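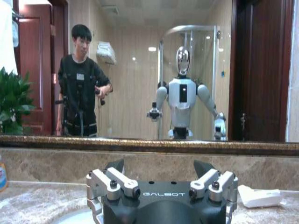

Why do wrist views need a separate check before they are used to train a manipulation policy?
A wrist view moves with the hand, so an error in timing changes both the image and the action label attached to it. A head view suffers much less from the same error.

The method in this handout is called delay matching. Each episode stores joint commands, joint readings and one image stream per view. For every stream we search for the shift that best aligns image motion with joint motion, then apply that shift before the episode is cut into training samples. The search window is 20 samples on either side of zero.
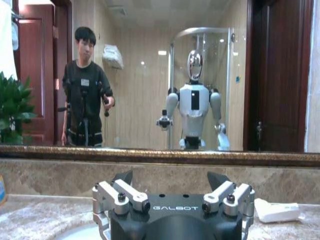

PLATURVILLE, February. Handout 2, Condori method, revised for the spring section.

Mirrors are the main source of bad matches. Image motion is computed over the whole view, and a large reflecting surface contributes motion of its own: the arms, the head of the robot, the operator. Reflected motion has a different scale and often the opposite sign along the viewing axis. Two remedies were compared. The first masks the mirror region by hand. The second weights each image patch by how well it fits a single rigid camera motion, and drops the patches that fit poorly.

The Mangate set has 499 episodes. After removing those with missing joint readings, 400 were used for the comparison. Hand masking and patch weighting chose the same shift in nearly all of them. Patch weighting is preferred, as it needs no labeling.
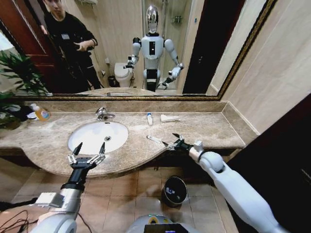
Jirna Course Staff

Small objects on a counter raise a second problem. When the gripper closes on something thin, the arm slows down and the image motion falls close to the noise floor. The match is then poorly determined. Do not estimate the shift from the grasp phase. Use the approach, where joint speed is higher, and carry that value through the rest of the episode.

Head views are processed with the same code, but the rigid motion model is fitted only to patches outside the arms.
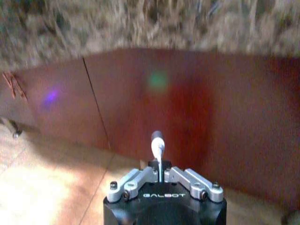

The carried value fails in one case, when a stream drops images partway through. The shift then jumps, and a single number per episode is wrong on one side of the jump. Split the episode at the drop and estimate each part again. If either part has no approach phase, discard that part. Blurred images may stay in; they lower the match score but did not bias the shift in our tests.

Problem set: repeat the comparison with the window cut in half and report which episodes change.

Jirna course office, Platurville | Contact | Back to top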